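The arm at Drundberg is one of 16 on the line, and the technician who looks after it has had the job for nearly two years. He asked not to be named. Most of his week goes on the simulated copy of the cell, built in a package called Fonitz, where he tries out changes before touching the real machine.

"People think I'm in there with a spanner all day," he says. "I'm at a desk till lunch, most days."

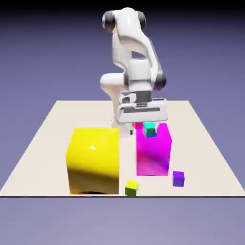 Setting the approach height is the part he spends longest on. The test blocks have no markings, only colours, and he refers to them that way: the big yellow, the magenta, the small ones. With the hand hanging just over the cyan cube on top of the magenta block, he stops the program and reads off the joint angles. "If the height's wrong there, I don't bother with the small ones at the front," he says. "I go back and do the tool offset again."

The offset is kept in a plain text file, along with a note of who changed it. It went wrong in January, after a new gripper was fitted and the old length was left in. The copy had the new length and the arm didn't. It took him 69 minutes to find.

Looking after the real one is slower. He checks the cable at the wrist, wipes down the joint covers and runs the arm through its full reach with the hand empty. The grease comes from Grusel, and he writes the running hours on the tub. Last time it was 565.

"You listen to it," he says. "The wrist gets a bit of a tick before anything else does. I order the part then, and I fit it when the line's down."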